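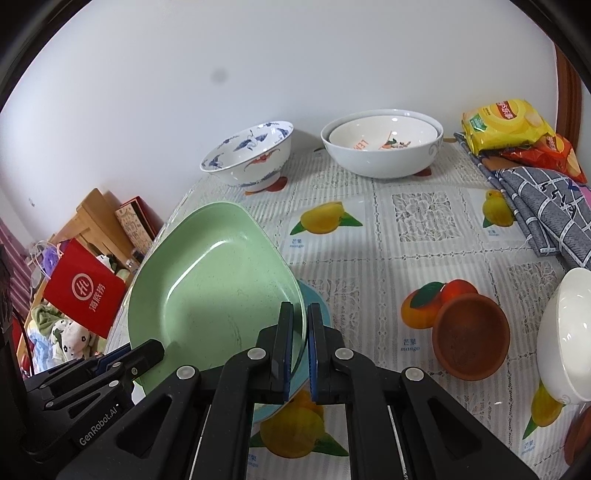
Ob man für das Abräumen eines Tisches wirklich einen ganzen Ordner voller Regeln brauche, kam als Kommentar unter der letzten Besprechung, das lerne man doch mit dem Gerät in der Hand an einem Nachmittag schneller. Für die Handgriffe mag das stimmen. Für Aufnahmen, die mehrere Leute über Wochen machen und die am Ende zusammenpassen sollen, stimmt es nach meiner Erfahrung nicht.

Besprochen wird die Regelsammlung Horkon von Clultari, Ausgabe 2, für die Arbeit mit handgeführten Greifern an Alltagsgegenständen. Geliefert wird ein Ringordner mit 434 Seiten, dazu 20 abwischbare Karten mit den Kurzfassungen. Ich habe 48 Euro bezahlt und arbeite seit Februar damit, vor allem mit den Kapiteln Geschirr, Textilien und Verpackungen.

Aufbau

Jede Regel steht auf einer eigenen Seite: oben die Anweisung, darunter die zulässigen Abweichungen, unten ein Feld für eigene Notizen. Die Sprache ist trocken und meistens eindeutig. Muss, soll und kann werden auf der ersten Seite definiert und danach auch so verwendet. Das Stichwortverzeichnis ist zu knapp. »Schale« fehlt, man muss unter »Gefäße, flach« suchen.

Kapitel Geschirr

Am meisten benutze ich die Regeln zum Greifen am Rand. Beide Finger sollen parallel zum Rand stehen, der Rand soll zwischen den Innenflächen liegen und der Griff soll geschlossen sein, bevor der Teller seine Auflage verlässt. Das Aufstellen über die Unterkante ist ausdrücklich erlaubt. Bei dem hellgrünen Kunststoffteller liegt die Unterkante auf der hellblauen Schale auf, während er steil gekippt am Rand gehalten wird. Horkon verlangt in dieser Stellung eine ruhige Bewegung und kein Nachfassen. Wer nachfassen muss, soll absetzen und neu beginnen.

Gut gelöst ist die Trennung zwischen Zielobjekt und Umgebung. Vor dem Start wird festgelegt, welche Gegenstände bewegt werden dürfen. Alles Übrige bleibt bis zum Ende des Durchgangs liegen, auch wenn es unordentlich aussieht. Gemusterte Tischdecken sind zugelassen, ebenso gekippte Gefäße, Chipstüten und Handtücher am Rand der Arbeitsfläche. Die erste Ausgabe schrieb noch einen einfarbigen Untergrund vor. Die Änderung halte ich für richtig, denn in einer normalen Küche liegt immer etwas herum.

Schwächer ist der Abschnitt über gestapelte Gefäße. Eine kleine Schüssel in einer größeren wird als ein Objekt behandelt, solange niemand sie trennen will. Was gilt, wenn die innere beim Anheben verrutscht, steht nirgends. Ich habe mir dafür eine eigene Regel ins Notizfeld geschrieben: abbrechen und den Durchgang verwerfen.

Sicherheit und Privates

Die Sicherheitsregeln nehmen wenig Platz ein, reichen aber aus. Lose Ärmel hochkrempeln, Finger der freien Hand nie zwischen die Greiferbacken, keine angeschlagene Keramik verwenden. Auf der Karte für den Arbeitsplatz stehen sie ganz oben, noch vor der Kalibrierung.

Zum Datenschutz gibt es eine Prüfliste, die vor jedem Durchgang abgehakt wird. Briefe, Ausweise, Bildschirme und Familienfotos müssen weg. Aufdrucke auf Tüten und Verpackungen dürfen bleiben, wenn der Auftrag nichts anderes verlangt. Das ist praxisnah – allerdings hätte ich mir ein Wort zu Adressaufklebern auf Kartons gewünscht.

Vergleich

Vorher habe ich mit den Arbeitsblättern von Mimis gearbeitet. Die sind kürzer und schneller gelesen, lassen aber offen, wann ein Versuch als misslungen gilt. Bei Horkon ist das für jede Aufgabe festgelegt. Das Heft von Tsolakis ist besser bebildert und behandelt fast nur fest montierte Arme, für handgeführte Geräte hilft es wenig.

Mängel

Die Ringe des Ordners schließen nicht sauber, bei mir sind schon mehrere Seiten eingerissen. Die Karten spiegeln unter einer Deckenlampe. Eine durchsuchbare Datei liegt nicht bei und lässt sich auch nicht nachkaufen.

Bewertung: vier von fünf Sternen. Für Einzelne, die nur ausprobieren wollen, ist der Umfang zu groß, denen genügen die Blätter von Mimis. Wer zu mehreren arbeitet, sollte mit den Karten anfangen und den Ordner zum Nachschlagen danebenlegen. Den Stern Abzug gibt es für das Stichwortverzeichnis und die Ringmechanik.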